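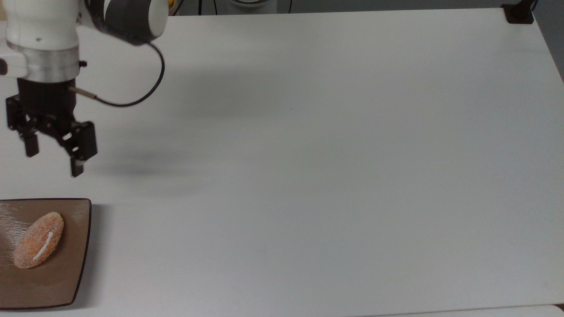

Dezember, 9:40 Uhr

Jostix-Client, Android-Build 1145, Nachtrag zum Downloadproblem

Stand gestern Abend: Große Spielepakete brechen beim Nachladen ab, kleine laufen durch. Onni hat es auf zwei Geräten nachgestellt, bei mir nur auf dem älteren Tablet. Abbruch immer nach dem Wechsel von WLAN auf Mobilfunk, nie davor.

Testpaket: Hatside, 1392 MB, aufgeteilt in 427 Blöcke. Nach dem Netzwechsel fordert der Client den laufenden Block neu an, schickt aber das alte Sitzungstoken mit. Der Server antwortet mit 403, der Client wertet das als beschädigtes Paket und löscht den gesamten Zwischenspeicher. Danach Start bei null.

Zwei getrennte Fehler also:
a) Token wird beim Netzwechsel nicht erneuert.
b) 403 wird behandelt wie eine falsche Prüfsumme.

Zu a) Patch von Delia eingespielt, Token wird jetzt vor jeder Wiederaufnahme geprüft. Hatside damit vollständig geladen, Prüfsumme stimmt, Spiel startet. Gegenprobe mit Junby ebenfalls in Ordnung, Netzwechsel von Hand ausgelöst.

Zu b) offen. Casimiro möchte den Zwischenspeicher bei jedem 4xx behalten. Halte ich für zu grob, bei 404 und 410 liegen die Blöcke hinterher nur herum. Vorschlag: 401 und 403 behalten und neu anmelden, 404 und 410 verwerfen, Rest wie bisher. Muss noch mit Hortensia abgestimmt werden, die den Installer betreut.

11:15 Uhr
Nebenbefund: Die Fortschrittsanzeige zählt nach der Wiederaufnahme bereits vorhandene Blöcke doppelt und steht zu früh auf 100 %. Rein kosmetisch, Ticket angelegt, Damián zugewiesen.

Signaturprüfung nach dem Entpacken unverändert. Seo lässt sich weiterhin nicht installieren, dort fehlt im Manifest die Mindestversion. Hat mit dem Download nichts zu tun, liegt beim Anbieter.

Noch zu tun:
Test mit vollem Gerätespeicher
Flugmodus mitten im Block
Log-Stufe vor dem nächsten Build wieder zurücksetzen

Logs liegen im Teamordner unter dem Build, Mitschnitt vom Tablet ist auch dabei.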